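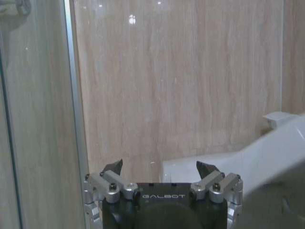 ベージュの木目調(石目調にも見える)の壁パネルとガラスの間仕切り。縦の細いアルミ枠が境目。

## つやのある壁パネルとガラスの手入れ

つやのあるパネルは、汚れよりも拭き跡のほうが目につきます。淡い色で縦に模様が流れている柄だと、正面からはきれいに見えても、照明が映り込む角度に立つと筋が出てきます。拭く前に一度、斜めから見ておくと手間が減ります。

### 用意するもの

- マイクロファイバークロス 3枚(水拭き用、から拭き用、ガラス用)
- 霧吹き
- 台所用の中性洗剤
- 綿棒か、割りばしの先に薄い布を巻いたもの
- 小さめのスクイージー

メラミンスポンジと粉末クレンザーは使いません。つや消しのパネルなら目立たないこともありますが、光沢面は一度こするとその部分だけ曇ります。

### パネル

1. 乾いたクロスで上から下へほこりを落とす。
2. 水400mlに中性洗剤を2滴入れ、クロスに含ませて固く絞る。パネルに直接吹きつけない。
3. 模様の向きに沿って、縦に拭く。円を描かない。
4. 水だけで絞ったクロスで洗剤分を取る。
5. 乾かないうちに、から拭きする。

白い点々が残ったときは、ほこり、水はねの跡、表面の傷のどれかです。乾いたクロスで取れればほこり。取れなければ、湿らせたクロスを1分ほど当ててから軽く拭きます。それでも変わらず、爪の腹でなでて引っかかるようなら傷なので、そこでやめておきます。

手の脂は腰から肩の高さに集中します。毎週全面を拭く必要はなく、うちではふだんはその帯だけ、全面は季節の変わり目にしています。去年は10月にやりました。

### パネルの継ぎ目と入隅

壁が折れる角の縦の継ぎ目は、水を入れないことが第一です。綿棒をほんの少し湿らせ、上から下へ一方向に動かします。往復させると、取れた汚れを奥へ押し戻します。コーキングが入っている場合は、強くこすらないでください。端が浮いてきたら掃除では直りません。Karleyの集合住宅で内装をやっているKhoa Doãnさんに聞いたところ、浮いたところへ上から足すより、いったん全部はがして打ち直すほうが長持ちするそうです。

### ガラスの間仕切り

透明なガラスは、後ろに淡い色の壁があると汚れがほとんど見えません。黒っぽい服の人に向こう側へ立ってもらうか、濃い色の紙を裏に当てると、拭き残しがわかります。

水を霧吹きで軽くかけ、スクイージーを上から下へ引きます。1回引くごとにゴムを布で拭くこと。最後の数センチは水がたまるので、そこだけクロスで吸わせます。日が当たっている時間はすぐ乾いて筋になるため、朝のうちか夕方に。

### アルミの枠

枠はガラスの後に拭きます。先にやると、ガラスから垂れた水でやり直しになります。

- 普段はから拭き。
- くすみが気になるときは、パネルと同じ薄めた中性洗剤。
- 重曹やアルカリ性の洗剤は黒ずみの原因になるので避ける。
- 酸性の洗剤も使わない。

枠とガラスの間の溝には綿ぼこりがたまります。乾いたまま割りばしでかき出し、最後に掃除機の細いノズルで吸います。濡らすと固まって取りにくくなります。

### 追記

Bảo Viさんから「から拭きのときに静電気でほこりが寄ってくる」と質問がありました。最後のクロスを完全に乾いたものにせず、霧吹きをひと吹きして全体になじませてから使ってみてください。柔軟剤で洗ったクロスは、ガラスに膜が残るので別にしておきます。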